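Rundville Toy and Play Library
Progress report to our funder, second half of the grant year
Tuesday, January 20, 2026

Hello again from Rundville! You asked for this one to be less stiff than the last, so I've put the spreadsheet in a separate attachment and I'm just going to tell you how things have gone since July.

The short version is that we are open, we are busier than I'd planned for, and the van is still a pain. The longer version follows (get a cup of tea).

Loans and members

We made 2,562 loans between the start of July and the end of December. I'd put a much lower figure in the bid, partly out of nerves, and we went past it before the clocks changed. Puzzles and ride-ons go out most, which I expected. What I didn't expect was the appetite for soft toys and blocks, as I'd always assumed families had plenty of those at home. Parents tell me they like being able to swap them before the children get bored, and grandparents like having a bagful in for a weekend and then getting their sitting room back.

The Saturday session is the busiest by a mile. We've moved the returns desk nearer the door so people can drop things off without queuing behind the new joiners, and that has helped a lot. Wednesday afternoons are still slow. I'd like to give them until Easter before deciding whether to shift those hours to an early evening.

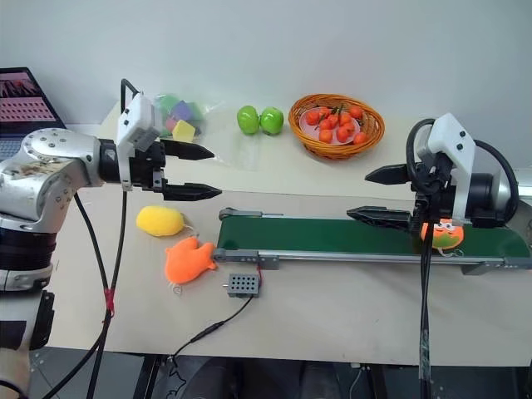
The Jindby outreach stop

Jindby has been the nicest surprise of the year. We go over once a fortnight and set up in the hall next to the surgery, and we had 14 families signed up by the end of the second month. Most of them don't drive, and the bus to us takes an hour with a change, so they were never going to come to Rundville with a pushchair and a garden slide!

The hall has been fine, though we've had two double bookings (one with a blood pressure clinic, one with a very good-natured choir). I now ring the day before to check. The hire charge went up in the autumn and I've covered the difference from the publicity line, as we agreed by email. We could do with somewhere to leave the heavier boxes between visits. There's a cupboard under the stage that might come free, and I've asked twice. I'll ask again.

Cleaning and repairs

This is the part of the job I underestimated. Everything that comes back gets checked, wiped or washed, and put back in its bag with all its bits, and it takes far longer than the lending does. I'd budgeted for 5 hours a week and it's nearer double that in a bad week. Foam is awkward because it holds on to water, so anything foam has to be left overnight before it can be bagged up. Soft toys go through on a cool wash and then hang about on the airer getting in everybody's way.

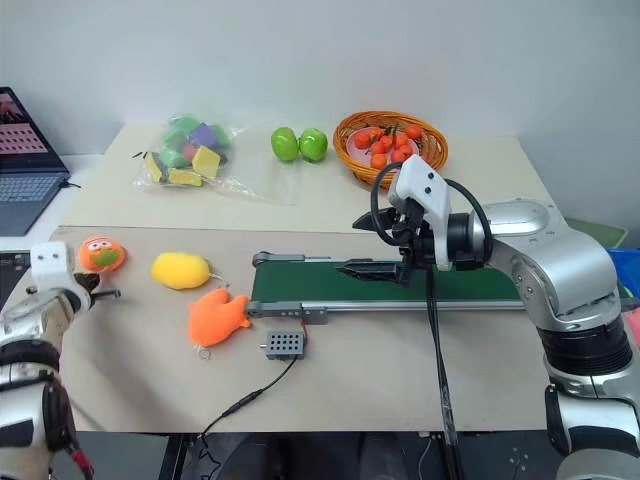 I've tried shortening the checks and I didn't like it. We had a few sets go out with pieces missing, people were nice about it, but you could see they were let down. So we've gone back to the full check and I've changed the loan period from two weeks to three, which spreads the returns out a bit. Nobody has complained so far, and several families said they preferred it.

We've also switched to Nusix for the bookings and reminders. It took me a whole miserable weekend to move the old records across and I lost the notes column, which I'm still cross about. Still, the reminder texts work well and late returns have dropped. The yearly fee is within what you gave us for software.

The Pană sessions

Pană is our story and play hour for under-fives, and it's now running every week in term time. Each session has a theme. Vegetables went down so well that we ran it again, with soup for the grown-ups, and I've had requests for a third go. Weather was less of a hit.

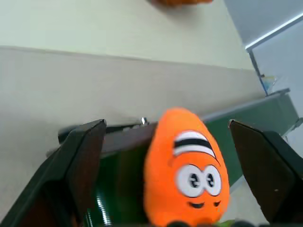 Smiling plush carrot with cartoon eyes.

I'd like to carry Pană on through the summer holidays if the money stretches. It would mean roughly six extra sessions, and the room is already ours on that morning.

Money and what's next

We're slightly under on travel and slightly over on laundry and repairs. The van failed its MOT on tyres and a brake pipe, both now sorted, but I don't trust it for another winter. Could we talk about that before the next instalment? I've got two quotes for a second-hand replacement and one for hiring by the day, and I'll send them all over once the third garage rings me back.

The receipts are in the shared folder, apart from the December hall hire, which I'm still chasing.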